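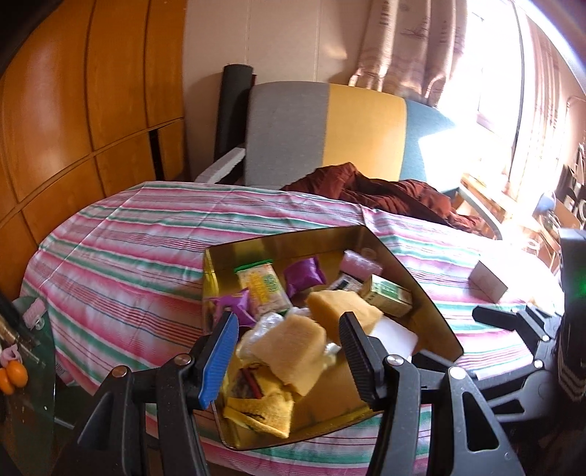
Snack storage in a shared household is usually treated as a question of taste, and it should be treated as a question of containers. The variables are depth, rim height and whether the contents can be identified without moving them. A shallow metal tray performs well on all three. In the gold-colored one on the striped sheet, a wrapped bar, two purple packets, a pink-wrapped item and a tilted box can all be told apart from above, although they differ in size and were not sorted by type. A deep tin with the same contents would show the top layer only. The lower layers would then age until someone emptied the tin.

I have kept a record of this since April, using a deep canister from Ojala and a shallow tray of the same floor area. The canister held more. It also produced nine items past their printed date, against none for the tray. Anneli Jääskeläinen, who shares the kitchen, objects that the tray holds too little and must be refilled too often. The objection is correct as stated. I consider the refill a useful inspection interval.

Cake is the weak point of the method. Packaged bars and boxes tolerate contact with one another. Sponge cake does not. A square left unwrapped takes up odors from anything strongly flavored and sheds crumbs into the folds of adjacent packets. Plastic wrap solves the problem only when it covers every face of the piece; a partial wrap protects the covered side and leaves the rest to dry. My rule is that cake enters the tray fully wrapped or on the day it will be eaten. Merja Ahonen prefers a separate lidded box for cake, and for quantities above a few pieces I agree with her.

Location matters less than is commonly claimed. The standard advice is to keep food out of the bedroom, and the standard reason given is crumbs. Crumbs come from eating, and a rigid tray with a raised rim can be set on a bed long enough to sort its contents without much consequence. Soft packaging placed directly on a sheet is worse, as it slides toward whoever sits down. The tray should go back to a shelf afterward.

On capacity, I use a limit of 14 items. Above that number, pieces begin to rest on top of one another and the advantage of the shallow form is lost. Eino Laaksonen has argued for a limit by weight, up to 300 grams, which would suit a household that buys mostly bars. It would not suit one that buys cake, where volume is reached well before weight.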